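Pre-Release Checklist for the Stallum Quest Module, with Comments

Inspected by Godelieve Baert, April 15, 2024
Build: second release candidate
Marks used: OK, FIX (must be done before release), NOTE (no action needed now)

1. Installation and load order

1.1 Module installs through the mod manager without prompts. OK
1.2 Module loads after the base game and the Mindilby map pack. OK
Comment: It also loads before the map pack if the player drags it there, and then the Mindilby gate has no door. Put a line in the readme.
1.3 Uninstalling leaves a usable save. FIX
Comment: The amulet stays in the inventory with no name and no icon. Selling it crashes the shop menu. Remove the item by script when the module is switched off.
1.4 Version number matches in the readme, the menu and the download page. FIX
Comment: The menu still shows the old one.

2. Starting the quest

2.1 Letter arrives when the player first sleeps in Bukville. OK
2.2 Letter does not arrive in the middle of another scripted scene. OK
2.3 Quest can be started by talking to the ferry keeper if the letter was lost. FIX
Comment: The ferry keeper has the line, but it only shows up if the player has the letter. Check the condition, it looks reversed.
2.4 Journal entry written in the past tense like the base game entries. NOTE
Comment: Mixed. The first entries are fine, the later ones slip into present tense. I can live with it in this version.

3. The amulet

3.1 Only one copy exists in the world. FIX
Comment: There are 2 if the player reloads inside the crypt. The second copy sits under the altar and can be picked up.
3.2 Curse effect starts when the amulet is put on. OK
3.3 Curse effect ends when it is taken off. OK
3.4 Curse does not stack with potions of weakness. OK
Comment: Tested with the cheap potion and the strong one. Health never drops below 17, as the design notes ask.
3.5 Item text agrees with the lore book. FIX
Comment: The item says the amulet was made for the queen of Stallum. The book says it was made for her brother. The brother is right – the whole last conversation depends on it.
3.6 Value and weight set. OK
Comment: Value is 433 gold. High for that part of the game, but the player cannot keep it and finish the quest, so leave it.

4. Crypt and dungeon areas

4.1 No gaps in walls or floor. FIX
Comment: One gap behind the stairs in the lower hall. The player can fall through and lands back at the entrance.
4.2 All torches give light. OK
4.3 Companions follow through every door. OK
Comment: The dog is slow on the spiral stairs but gets there.
4.4 Enemies return to their posts if the player leaves. OK
4.5 Guardian can be beaten without magic. OK
Comment: Took several tries with the axe. The hammer is much easier.
4.6 Puzzle floor can be reset. NOTE
Comment: It resets, but the sound does not play. Most players will pull the lever twice.

5. Dialogue and voices

5.1 Every spoken line has a subtitle. OK
5.2 Names spelled the same throughout. FIX
Comment: Villanueva is spelled with one L in the innkeeper's second speech. Search the whole file.
5.3 Skipping a line does not skip the choice after it. OK
5.4 Volume even between speakers. NOTE
Comment: The brother is quieter than the others. It suits him in the crypt, less so in the market.

6. Endings

6.1 Giving the amulet back closes the quest. OK
6.2 Destroying the amulet closes the quest. OK
6.3 Keeping the amulet leaves the quest open, with a journal note. FIX
Comment: The note is missing. The player has no way to know the quest can still be finished.
6.4 Bukville guards react to the ending chosen. OK
Comment: They wait one game day before they say anything, as intended.

7. Sign-off

Not ready for release. All items marked FIX in sections 1, 3 and 6 need a fresh check with a new save. Items in the other sections can be checked on an existing save. Target for the public version is June. 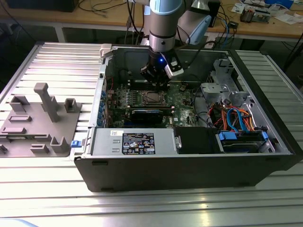 Computer tower open on its side, green motherboard inside.
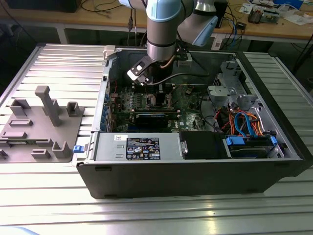

Can I use a save from the first release candidate to test the fixes?

Only for sections 2, 4 and 5. The older saves still carry the first version of the amulet script, so anything to do with the item, the uninstall or the endings has to be tested from a new game.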